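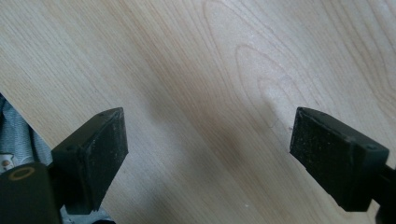 Talha Bhutto and the gripper that took all winter

The first thing Talha Bhutto tells me is not to lean on the bench. Then he clears a stool for me, moves a coffee, moves the coffee again. We are in the back half of Durgate, the shared shop he's been a member of since February, and he has to be out by nine because somebody else has the bench booked.

He's building a hand-held gripper. Two fingers, black, rubbery pads on the inside faces, a camera looking down over the top. You hold it, you do a chore with it, the camera records what the fingers did. Later, if all goes well, an arm learns from that.

"The arm is the part everyone asks about," he says. "I don't have an arm. I have 141 recordings and a sore thumb."

Why start with the hand then?

"Money. Mostly money. I priced an arm, a decent used one, and it was 3,319 with shipping. I had 800. So what can you do with 800? You can do the hand and you can do the data, and you can be ready."

He calls the project Vevside. Asked where the name comes from he waves it off. It was on an old folder, he kept the folder.

On the fingers. These have been redone more than anything else. The first set was too thin and flexed. "You'd squeeze and the tips would spread, like a cheap clothespin. So I went chunky. Blocks, basically. Put a bevel on the top and a point at the tip so I could still see past them." The pads are screwed-on-and-off trial and error, his words. Soft foam tore. A smooth rubber slid on anything varnished. What's on there now is rougher, and it picks up every bit of dust in the building.

"I used to clean them before every session. Now I dont. They get dirty in a real house too."

Boards have been this month's job. Wood boards, flat, pale, the kind with a big looping grain. He likes them because they're hard. A mug has a side you can grab. A board lying flat has an edge and thats it, and you need to come at the edge from the right angle or the fingers just skate across the top.

"Look at it from the camera's side," he says. "You get up close and the board is the whole picture. Where's the edge? Down in one corner if you're lucky. Everything else is grain."

Does the grain confuse it?

"I was sure it would. Those arches, they look like contours, like something with a shape. I sanded one board down, I painted one gray. Waste of two good boards." He shrugs. The recordings with the grain went in with all the others, and so did the ones where the shadow of the tool falls in the middle and turns the wood darker. He wants the shadows. A lamp in a kitchen isn't going to move for a robot.

There's cloth involved too, some days. He lays a board over fabric so the edge sits up off the table a bit and there's a different color next to it. Ezequiel Herrero's idea. Herrero has the bench by the door and does cabinets, and is the reason there's any decent wood in this project at all.

"He gives me offcuts and he gives me opinions," Bhutto says.

Herrero, passing with a clamp, wants it on record that the gripper is ugly and that the boards are too good for it. He also cut the last batch. Square, clean edges, no charge.

Worst day so far? Bhutto doesn't have to think. He lost a full evening of recordings, 106 of them, to a card he'd forgotten to copy. Went home, didn't touch the thing for two weeks. He copies twice now, once at the shop and once at his apartment in Colgate, and he's put a strip of tape on the case with COPY on it in marker.

And what's next. A lighter body, for one, his wrist is done after twenty minutes. New screws on the finger tops becuase the heads are chewed up. He'd like to trade the trigger for something you pull with the whole hand. And the arm, at some point. There's a guy in Bitar with one in his garage who may or may not be selling.

"I call him every few weeks. He says he's thinking about it."

It's ten to nine. He starts putting boards back in the rack, tall ones at the back, and asks if I can grab the lamp.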